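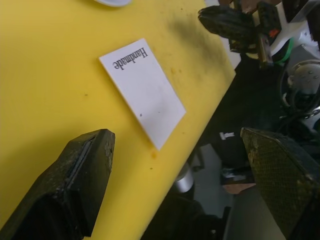 Wrist cam view, "Handmade" card between the fingers. Friday, Bimham lab.

2 min read

So — thread on our pick-up result! Thin flat things are horrible for grippers, and a little card on a flat surface is about as thin as it gets.

Halina Duda's idea was to train on the wrist view alone, no overhead camera at all. We recorded 800 demos in May, then ran 30 test picks per policy.

Wrist only missed 2. Wrist plus overhead missed 20 (I made her rerun it, same story).

My guess is the overhead view drags it towards the wrong edge — still checking. Code soon!

Filed under: Robots & Making

Recent
Flasov gripper pads, three months on
Skalasico meet-up notes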